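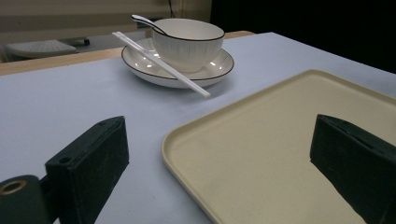

Cream tray on the table

From: Roswitha Petersen
To: maths-evenings list
Subject: Re: Birthday session, and a puzzle about averages

Hello all,

Replying to Dewanti's message, which I've left in below so that people who joined this month can follow. I'll take her two questions in turn.

> From: Dewanti Osman
>
> Hi everyone,
>
> I've been reading Heike's notes from the last evening and I got stuck
> on two things.
>
> First, the birthdays. The notes say you only need 23 people in a room
> for it to be more likely than not that two of them share a birthday.
> I believe it because I was there when we did it with the calculator,
> but I can't explain it to my brother. He says there are 365 days, so
> you ought to need half of that, 183 or so. What do I tell him? And
> how likely is it for our own list, now that there are 40 of us?
>
> Second, the averages question Malte set at the end. A cyclist rides
> up a hill at 10 miles an hour and comes down the same road at 30. I
> said the average speed was 20 and was told no. I'd like to know why
> not.
>
> Also, is the September meeting still at Hurnusville?
>
> Dewanti

Your brother is answering a different question. He is thinking of one particular person, himself probably, and asking how many others you need before one of them matches him. For that question even 183 isn't enough. The others can share birthdays among themselves, so they don't cover 183 different days, and you need 253 of them before the chance passes a half.

The question in the notes doesn't care who matches whom. What you want to count is pairs. With 23 people, the first can be paired with 22 others, the second with 21 more, and so on down, and that comes to 253 pairs. It is the same 253 as above, and that is close to being a coincidence but not quite. Each pair has one chance in 365 of matching, and 253 tries at something that rare gets you just about to evens. The exact working is slightly different because the pairs aren't fully independent, but it's the pairs that will convince him.

To do it properly, work out the chance that everyone is different and take it away from one. The second person has to avoid one day, so 364/365. The third has to avoid two, so 363/365. Keep multiplying. At 23 people you have 0.493 left, so the chance of a match is 0.507. At 33 people the chance of a match is 0.775. At 40 it is 0.891, so for our list I would be happy to bet on it. At 68 it is over 0.998. All of this leaves out 29 February and assumes births are spread evenly through the year. They aren't, but uneven births only make a match more likely.

Now the hill. The trouble is that the cyclist spends much longer going up than coming down. Suppose the road is 30 miles long (a big hill, but the numbers are easy). Going up takes three hours and coming down takes one. That's 60 miles in four hours, or 15 miles an hour. You would get 20 if she rode for the same time at each speed, and she didn't.

Try a different length of road and you still get 15. Malte has a follow-up, which I think is better than the original: if she goes up at 10, how fast must she come down to average 20 for the whole trip? Have a go with the same 30 mile road before you read on.

To average 20 over 60 miles she has three hours in total. She used all three going up. So it can't be done at any speed – she would have to be back at the bottom the moment she reached the top. Hannelore argued with this for most of a train journey and then gave in.

Some practical things. Yes, September is still at Hurnusville, upstairs, starting at half past seven. Ena will open up. Heike is doing the one with the boxes and the prisoners, so please don't look it up beforehand if you haven't met it. Odia has asked for squared paper and there's a pack of 500 sheets in the cupboard, so no need to bring your own.

If anyone has borrowed the Brinkmann book on probability, could you let me know? It isn't urgent, but I wanted to check a proof in chapter two.

Corrections to the list as usual, please.

Roswitha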